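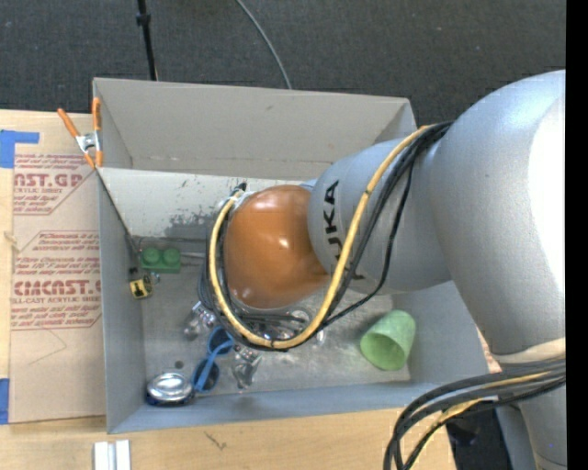
Kislow Small Parts Library
Progress report to the Tunitz Fund, second period

Hello again! The last report was mostly apologies about the roof, so I'm happy to say this one is mostly about bins. The roof is fixed, the back half of the Sepúlveda Street room has lights again, and we got all the way through the winter backlog of small stuff by the middle of February.

Money first, I know you like it up front. Of the $3,376 you released for this period we've spent $1,843. Most of that went on shelving and drawer units, then the new scale, then labels (so many labels). The rest is still in the account, and I'd like to talk to you about moving part of it, see further down.

Sorting

You asked last time how the small things get from a donor's coffee can to a labeled drawer. Everything gets tipped into an open gray bin first, spread out as much as it'll go, and picked over from there. We used to do this on a table and spent half our lives on the floor looking for whatever rolled off. The tall flat walls on the bin put an end to that, and I'd happily never go back.

The off-white sloping panel inside the bin has had a hard life. It's covered in dark scratches and worn gray patches, and it's worst down near the lower edge. The bin floor is scuffed too. None of this hurts the sorting except that small dark pieces are harder to spot against dark scratches, and people with tired eyes (me, after 4 p.m.) miss them. I'd like to replace the panel in the next period and try a plain, lighter one. If it gets just as beat up in the same amount of time, we'll go back to living with it.

The spring clamp with the orange handles is still on the upper left corner of the bin. We bought a bag of clamps in the first period, and this is a very good use of one. Please don't let anyone tell you clamps were an extravagance.

We've now put 1,318 small parts into drawers and onto the lookup list. I had promised you more by now, and the shortfall is down to me being too fussy at the start about how finely we split things. We had separate drawers for lengths of screw that no borrower has ever asked for by length. Those have been merged, the labels are redone, and a normal Monday session moves a lot faster. Springs are finished. Knobs and pulls are finished. Hinges are nearly there. Anything electrical is in two lidded tubs under the window and I'm not going to pretend we've started on it.

People using the place

We're at around 200 visits for the period, which is up on last time even with the room half closed for the roof. Mostly it's people repairing one thing at home: a drawer that won't shut, a lamp, a stroller wheel. Saturday mornings are the busy stretch. The evening opening was quiet and I'd like to drop it and put those hours into sorting, if that's okay under the agreement.

What didn't go well

The first set of drawer units came with runners that stick. The supplier is sending replacements but we've been told "next week" several times now. I've held back the last payment on them.

The scale is great for identical washers and hopeless for mixed lots, so it hasn't saved us the time I said it would in the application.

We also turned away two big donations for lack of space, and I hated doing it.

Next period

Get into the electrical tubs. Finish the hinges. Swap the sloping panel in the bin. Put up a second run of shelves on the street side, which needs the wall checked first.

And the money question: could we move what's left in the equipment line over to shelving? We don't need a second scale. If you'd rather we kept the lines as they are, just say so and I'll hold the shelves until the next release.

You're very welcome to come by and see the room. Monday afternoons are best, there's always something tipped out to pick through.

Thanks so much, as ever,
Coordinator, Kislow Small Parts Library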